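Ticket: Shipping price at checkout far too high on some carts
Product: Draltamora Storefront, with the Altell shipping add-on
Opened by: Judit Simon (Dustska)
Status: Solved

Judit Simon, Thursday, 8:40 a.m.

Good morning, and thank you in advance to whoever picks this up. I'll try to put everything in one message so you don't have to keep coming back to me, and I'm sorry if it gets long (my sister says my emails need chapters).

I run Dustska, a small craft supply shop. We have a counter in town and a web store on Draltamora, and the web store uses the Altell add-on to work out postage from the customer's zip code. It has been very good to us. We went through last winter without a single complaint about shipping, and if you've ever mailed yarn to people in December you'll know how nice that is.

Yesterday evening a regular customer called, laughing a little, thank goodness, to tell me that her order was going to cost $489 to ship. She lives in the next county. Her cart had one compartment box and a packet of needles in it. I put the same things in a cart myself while she was still on the phone, and there it was, $489.00, standard ground, with a cheerful green check mark next to it.

What I know so far:

The needles by themselves ship for the normal price.
The box by itself ships for the normal price.
The needles and the box together give the big number.
Two boxes with no needles give the normal price, times two.
Changing the zip code makes it a bit more or a bit less, but always silly.
Local pickup still comes up as free, so that part is fine.

The box is our ordinary tinted one with the clip-down lid and all the little compartments, the kind people buy for beads and buttons. We've carried it for years and I haven't touched the listing except to fix a typo in the spring.

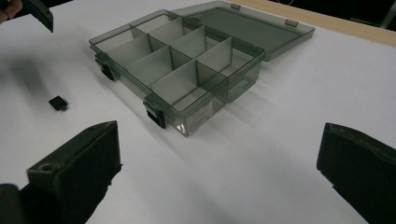
I should say that I've already tried the obvious things. I logged out and back in, I cleared the browser, and I used my husband's laptop, which has never been near the shop account. I also turned the Altell add-on off and on again from the settings page. With it off, checkout says no shipping methods are available, which I suppose is what it should say, and with it back on we're right where we started.

I haven't changed our rates, our mailing address or our plan. We do have a sale on this week, but it's a percent-off sale and doesn't touch shipping as far as I can tell. I turned the sale off for a minute anyway to be sure, and no difference.

For now I've put a note at the top of the store asking people to call if the shipping looks wrong. I'd love to take it down before the weekend, when most of our orders come in.

Warmly,
Judit

Emiko Kubo, Draltamora support, Thursday, 9:25 a.m.

Good morning, Judit, and thank you for such a careful write-up. Chapters are welcome here! I've been able to get the same $489.00 on your live store, so please don't worry that it's something on your end of the wire.

The list you made is very helpful. If a single item had the wrong weight, I'd expect it to go wrong by itself, and yours only goes wrong in company. So I'd like to rule weight out properly and then look at how the add-on is packing things together. Would you mind doing three things when you have a quiet moment?

1. Open the box listing, go to the Shipping tab, and tell me the weight and the unit next to it.
2. On the same tab, tell me if "Ships in its own carton" is ticked.
3. Try the needles together with some other item, anything that isn't a storage box, and tell me what you get.

I'll be reading through the rate log in the meantime.

Emiko

Judit Simon, Thursday, 10:50 a.m.

Hello Emiko, I'm so glad it's you. You helped us with the gift card problem a while back and I still have the instructions taped inside the cupboard door.

1. The weight is 17 and the unit is ounces. I took a box off the shelf and put it on the postal scale to be certain, in its mailing carton with the paper, and 17 ounces is right.

2. Yes, it's ticked. I remember doing that myself, back when we had a couple arrive with broken lids after riding around loose with heavy things.

3. Needles with a ball of cotton, normal. Needles with scissors, normal. Needles with the cutting mat, $489 and change! So it isn't only the box. I got a bit carried away then and went down the shelf trying one thing after another, with a cup of tea going cold beside me. The hoop, the big one, goes wrong. The small hoop is fine. The project bag goes wrong. The fabric fat quarters are fine.

I can't see any sense in it. The cutting mat doesn't have "own carton" ticked, and it goes wrong even alone, while the box needs to have a friend along.

One more thing, and it may be nothing. Evaristo reminded me that we loaded a new price sheet from Sugiyama, our wholesaler, earlier this month. We do it every November, before the holiday rush. It only changes what we pay and what we charge, so I didn't think to mention it.

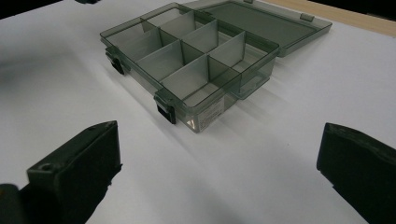 Fergal Foley joined the ticket from the Altell side at 11:30 and wrote: Hi both, I've been following along and that price sheet is the first thing I'd want to look at. Our add-on doesn't set any sizes of its own. It takes whatever length, width and height the store gives it and asks the carrier for a quote. The requests we're getting from Dustska for these carts are for a parcel over the carrier's size limit, so they fall through to a freight rate. Somebody's product sizes have grown. Judit, can you read me the length on the box and the letters right after it?

Judit Simon, Thursday, 11:55 a.m.

Hello Fergal, pleased to meet you. The length says 15, which is what our carton measures, so I nearly wrote back to say it was all fine. Then I put my glasses on. It says 15 ft.

I've just read that out loud in the shop and Evaristo had to sit down on the step stool.

So now I understand what has gone wrong, more or less, but I don't understand how. I have certainly never typed "ft" into anything. We sell ribbon by the yard and everything else is in inches. And why was the box all right by itself, if we've been telling people it's the length of a pickup truck?

Emiko Kubo, Thursday, 12:35 p.m.

Thank you, Fergal, and thank you, Judit, for the glasses.

I've found the import in your store history and I think I can answer both questions.

The Sugiyama sheet has size columns in it as well as prices. In past years those columns were left out at the import step where you match up the columns, so your own sizes stayed as they were. This time they were matched automatically. The numbers in the sheet are in inches and they're correct, but the headings only say "L", "W" and "H", with no unit. When a sheet doesn't name a unit, our importer uses the last one it was told about, and the last one it was told about in your store was feet.

As for the box, anything marked "Ships in its own carton" uses a flat price you set yourself, as long as everything in the cart is marked the same way. Your flat price never looks at the size at all. Once the needles join in, the cart is sent off to be measured as a whole, and the feet come into play. The cutting mat has no flat price to hide behind, so it goes wrong every time. The small hoop and the fat quarters weren't on the sheet.

Do you happen to remember using feet for anything this fall?

Judit Simon, Thursday, 1:10 p.m.

Oh dear, yes. The garland! We had a paper garland made up for the holidays and I loaded the colors in from a little spreadsheet, and the lengths were in feet, which seemed the natural way to talk about a garland. I was rather proud of doing it all in one go. I suppose it remembered me.

What's the gentlest way to put it right? I can go through the listings one at a time, but we have a lot of them, and I'm alone at the counter after three when Evaristo leaves for his class.

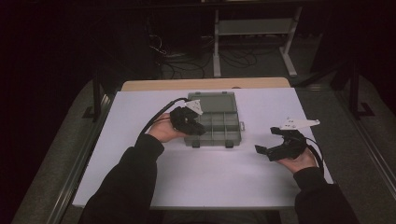

I did change one by hand while I was waiting, just to see. I picked "in" from the list on the box listing, saved it, and tried it again with the needles. The shipping came back to the ordinary price, so I'm quite sure you've both got to the bottom of it. The mat and the big hoop I've left alone in case you want to look at them as they are.

Emiko Kubo, Thursday, 1:45 p.m.

No need to do them one at a time. Here are the steps, and you can do them between customers:

Go to Products, then Filters.
Choose "Length unit" and pick feet.
Tick all the results, then untick anything that really is in feet.
Click Bulk edit, then Size unit, then inches.
Leave the numbers alone. There's a box that offers to convert them for you, and it should stay empty.
Save, and wait for the green bar.

Please do look twice at that conversion box. If it's ticked, your 15 ft will turn into a very large number of inches and the freight price will be exactly as bad as before.

After that, go to Settings, Imports, Default unit, and choose inches there as well. It will then stop following whatever sheet came last.

Judit Simon, Thursday, 3:20 p.m.

Done, with the conversion box left empty. I read your line about it three times before I pressed anything. The garland is still in feet, as it should be. I've tried the needles with the box, with the mat, with the big hoop and with the project bag, and every one of them is back to a price a person might pay. I tried the far zip codes too, Alaska and so on, and those look right to me.

My customer has her order in. I added a skein of the green she likes, for her patience.

Masaru Ebihara, Thursday, 4:05 p.m. (public comment)

I searched for "shipping too high only with two items" and landed on this. Same thing in my store with a different wholesaler, only mine had slipped to centimeters, so everything was coming out too cheap and I'd been eating the difference for 2 weeks. The filter step found them all. In my version the default unit setting is under Catalog instead of Imports, in case anyone else is hunting for it.

Emiko Kubo, Thursday, 4:30 p.m.

Thank you, Masaru. Stores on the older layout do have it under Catalog, Advanced. I'll add it to the help page.

I've also sent a request to our import team asking for a warning when a sheet has sizes with no unit. I can't promise when it will appear, but this ticket is attached to it and you'll both get an email if there's news.

Judit, may I close this one for you?

Judit Simon, Thursday, 4:50 p.m.

Please do, and thank you, and thank Fergal for me if he's gone home. I've taken the note down from the top of the store. Next year I'll leave those size columns out at the matching step, and I've written it on a card and taped it up under your gift card instructions.

Ticket closed by Emiko Kubo.
Cause: size columns imported without a unit, default unit set to feet.
Fix: bulk edit of size unit to inches, no conversion; default import unit changed to inches.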